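Storage and Wear of Shared Building Blocks
Student Project Report, Materials and Everyday Design
Prepared by Pei-shan Tam
Zumoldale College

1. Background

The Zumoldale play library lends sets of wooden building blocks to schools and family centers in the district. According to its inventory, the library held 2537 blocks in May. Most are kept in open cardboard bins between loans, and staff had reported that the bins became dirty and marked long before the blocks needed to be replaced. The purpose of this project was to record how the bins age and to recommend a simple routine for sorting and cleaning.

2. Method

The project ran for seven weeks. Six bins were followed, each used for one of two block sets, known in the library as Pesance (large blocks) and Vendale (small blocks). At the end of each week the bins were inspected under the same lamp and the following points were noted: marks on the walls, dirt on the floor of the bin, damage to the rim, and any items that did not belong to the set. Blocks were left as they lay until the inspection was complete.

The bins were not repaired during the study. Spring clamps were permitted on the rims, as the sloped walls tend to spread when a bin stands open on a table.

3. Observations

Wall marks were the most common form of wear. Gray streaks and dark scrapes collected on the inner walls, where blocks are dragged upward as they are taken out. On the floor of the bins the main problem was dust and fine dirt, which is hard to see while a bin is full and becomes plain once only a few blocks remain – three red and one green, in the case shown.

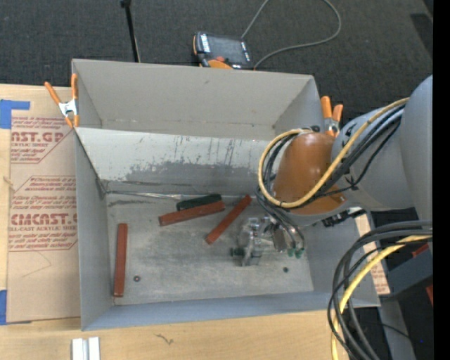 4. Stray Items

Small round objects were found among the blocks on several occasions. Across all bins, 38 stray items were removed and placed in a labeled tray. Staff were able to match about half of them to other sets. The remainder were kept for the library's supervisor to review.

5. Recommendations

Bins should be emptied fully and wiped with a dry cloth every week. Stray items should be removed before any blocks are returned to the bin. Blocks should be lifted clear of the walls – younger borrowers may need to be shown how. A bin with a torn rim or a soft corner should be retired.

A trial of cotton liners supplied by Poon was planned but could not be completed in the time available. The liners remain with the library, together with the inspection sheets.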